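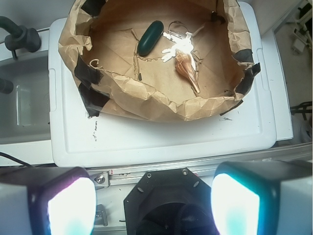
Thursday, January 26, 2023
By Arif Gazi

Search this blog
Search

There is a category of object in our house that belongs to no room. You know the sort of thing. Too nice to throw out, too small to put on a shelf without looking like you've had a breakdown in a gift shop. For years ours lived in the bathroom cabinet, in the windowsill dish, in the other dish that was bought to take the overflow from the windowsill dish, and in the pockets of a dressing gown I haven't worn since March.

The bathroom got it worst. We come home from the beach, we rinse our feet, we empty our pockets next to the sink, and whatever comes out stays there until one of us moves house. So last weekend I decided to sort it, using the method I have developed over many years of avoiding tidying, which is to put everything in a paper bag and look at it.

A brown paper bag is a better sorting tray than anything you can buy, and I say that as someone who has bought them. I own a Lemel drawer organiser with compartments so exact that only Lemel things fit in them. I had a Witix caddy that suctioned itself to the tiles until the small hours of one morning, when it came down like a dropped piano. The bag cost nothing. Open it out, fold the rim down, scrunch the sides up a bit and you have a sort of low bowl with a flat bottom. Set it on a lid so you've got something firm underneath.

Then tape it. I used black tape, since black tape was what we had, and stuck the rim down in a few places. One piece on the right-hand side started peeling almost at once. Tape will stick forever to a window frame you've just painted, but ask it to hold on to paper for one afternoon and it has other commitments.

I did the contents in rounds. Round one was easy. Hair ties, dead lip balm, 5 foreign coins, a key to a bike lock that went missing along with the bike. Out, out, into the coin jar, out. What was left by the last round was the hard core.

First, the shell. It's a long spiral one with cream and orangey-brown stripes, tapering to a proper point, and I have tried to get rid of it twice. You can't. You pick it up to throw it away, you turn it over, and suddenly you're a person who keeps a shell. My partner's view is that it's the only thing in the bathroom with any colour in it and it's staying.

Second, the green thing. Dark green, smooth, rounded off at the ends like a vitamin for a horse. My partner says it came off a toy. I say it came with the Ernine shower head and is structural. The shower head has worked perfectly well without it for two years, which she considers proof and I consider luck.

Third, the tangle. A loop of thin wire and some white and silvery bits that have been together so long they should probably get a joint account. I suspect an earring is involved. I've promised to sit down with it and a pair of tweezers, under the good lamp, on a day when I'm feeling calm. That day has not been scheduled.

And string. There's always string, curly little offcuts too short to tie to anything. I've never knowingly brought string into a bathroom. Mrs Chrysikopoulos next door reckons it breeds in the damp, and she has a spotless house, so I'm inclined to listen.

The string can go. The shell gets the windowsill to itself, the green thing goes in the shed on the understanding that I was right, and the tangle is under review. I still have to get the marker smudges off the lid. I've tried dish soap and eucalyptus oil so far, and if anyone has had luck with metho on white plastic, leave a comment before I try it.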